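2022-07-18
Notebook, open day at Hulholm

Writing this up the same evening while it is fresh, with my shoes off and a cold drink, so please forgive the wandering. Sandamali asked for notes that people could use before we do this again in March, and Angus asked for the battery numbers, and I will try to get to both.

We opened the doors a little before ten and the first visitors were already on the step, a father and two girls who had come over from Skuncombe on the early bus. I had not finished taping the cable by the door, so the older girl held the tape for me and did a neater job than I would have. We had 222 people sign the book over the day. I had guessed half that, and so had Kenna, who had bought cookies to match. They were gone by eleven.

The plan, for anyone who was not there: the front room had the talk and the wall screen, the hall had the old Caldeira arm stacking cups, and the house rooms upstairs were for the hand-held grippers, where visitors could pick one up and try moving everyday things on a table. I ran upstairs for most of the day with Sofia, and Evander did the hall. Angus floated, meaning he carried chairs.

First the Caldeira arm, as it will be the first thing anyone asks. It ran well all morning and then stopped at lunchtime with its joint 2 fault, the same one we had in the spring. Evander let it cool, cleared the fault and started it again, and it behaved until we closed. He thinks the fan on that side is pulling in fluff from the hall carpet, and I would bet he is right. Could we please get it up on the metal stand before next time? The children did not mind the stop at all. One little boy told Evander that the arm was having its nap, and from then on we all called it that.

Upstairs was the part I had worried about. Kenna and I had gone back and forth on whether to give visitors wooden blocks, which are easy and tidy and dull, or ordinary stuff from around a house. We went with the ordinary stuff, and I am so glad. People walked in, saw things they might have at home, and went straight for them. With blocks they stand and wait for you to say what to do (I have seen this at other open days, and you end up talking far too much). With a tin and a soft toy they just start, and then they talk to each other.

Some things I noticed, in no special order.

Everybody squeezes too hard at first. I did it too when I started. The blue pads give a fair amount of grip without much pressure, and once people believed that they slowed down and did far better. Sofia found a nice way to get this across, asking them to pick the thing up as if it were asleep. I have stolen that and will be using it.

Round things lying on their sides are the hardest. They roll off just as the fingers close, and the natural reaction is to chase them across the table. The people who did best came down from straight above and opened wide before they got there. An older gentleman who used to repair clocks got this on his first go and then would not give the gripper back for quite a while, and we let him be. He was having a lovely time, and he taught the couple behind him better than I had been doing.

The sheet on the table was a mixed blessing. It is kind to the tabletop, but it wrinkles as soon as anyone drags something over it, and thin things slide down into the folds where the pads can't get under them. I smoothed it out between groups and it was rumpled again within a minute. Next time I would like to try clips at the corners, or a heavier cloth. Sandamali thinks the folds make it more like real life, and I do see her point, but for a visitor with only a short turn it can be a bit discouraging.

Two people at once is better than one. We began with a single visitor at the table and the rest of the group looking on, and it made them shy. After the first hour we let them go in pairs from either side, and the noise went up and so did the smiles. The only trouble is that they reach for the same thing, and the fingers can knock together. No harm done today, but I would put a line in the welcome talk about giving each other room.

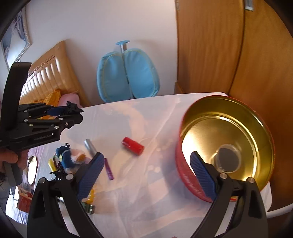

Bedroom table, two grippers out. Big round tin tipped up on the right with the clear tub inside.

The tin was the favorite, by the way. Putting something into it is a good first task, with a big opening that forgives a sloppy aim. Getting a small thing back out again is much harder, and I would save that for those who ask for more. I wish I had thought of it in that order from the start, as I had the first two groups doing it backward.

Now Angus's numbers. The grippers logged 2,482 tries between opening and closing, counting every close of the fingers that lasted long enough to register, so a good many of those will be children snapping at the air. I would not read too much into it. Batteries lasted about 16 percent less than they do in our own sessions, and I put that down to the units being left on between groups. That one is on me. A charging shelf by the stairs would fix it.

The Zustia people came by in the afternoon, stayed through two groups and asked sensible questions, mostly on how we clean the pads between hands and how long a new person takes to get comfortable. I said a few minutes to enjoy it and a few days to be useful, and Sofia said I was being generous. They would like to come back on a quiet day. I said yes for all of us, so I hope that is all right.

To do, before I forget:
Order new pads, the spare set is nearly worn smooth.
Stand for the Caldeira arm (Evander to measure).
Clips or a heavier cloth for the table.
Lower stool upstairs for the smaller children, who were on tiptoe.
Signs on the stairs. Several people went looking for the restroom and found Sandamali's office.
More cookies. Many more.

Kenna has the sign-in book and is typing up the comments page. I still have the spare key to the hall cupboard in my bag and will bring it in.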